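Work and Automation, Handout 6: Who Folds Now?
Fereshteh Asadi

Read the Wavano case before class. Wavano runs a linen and garment service in Mutside, and last March it put in a folding line built by Brirnel. The brochure promised to "free staff for higher-value tasks." Keep a list of these as you find them. Mine is short.

The unit of work is a sweatshirt on a flat surface and two fingers on its hem.

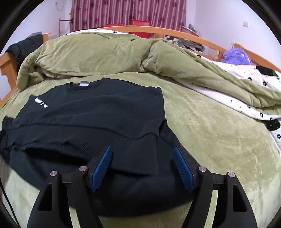

Why is cloth harder to automate than car doors?
A car door keeps its shape. Cloth takes a new one each time it is touched, so the machine has to work out what it is holding all over again.

Folders at Wavano used to be paid by the piece, 312 a shift being the target. After the line came in they became "cell attendants" on an hourly rate – steadier money, duller day. Most of the job is now fixing what jams. The old hands are good at it, and the new pay scale has no line for being good at it.

Compare Antwi, a smaller shop, which asked its folders to teach the job by doing it with a gripper in hand. Sleeves took up almost 91 pages of the resulting manual. 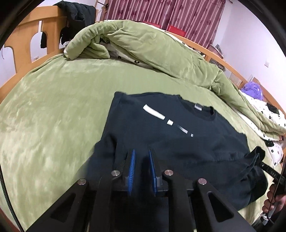
Who should be paid for a skill once a machine has learned it?
Current practice pays the worker for the hours spent teaching and the owner for everything after. Several union contracts now ask for a share.

For discussion: write a fair job title for a cell attendant. "Associate" is banned.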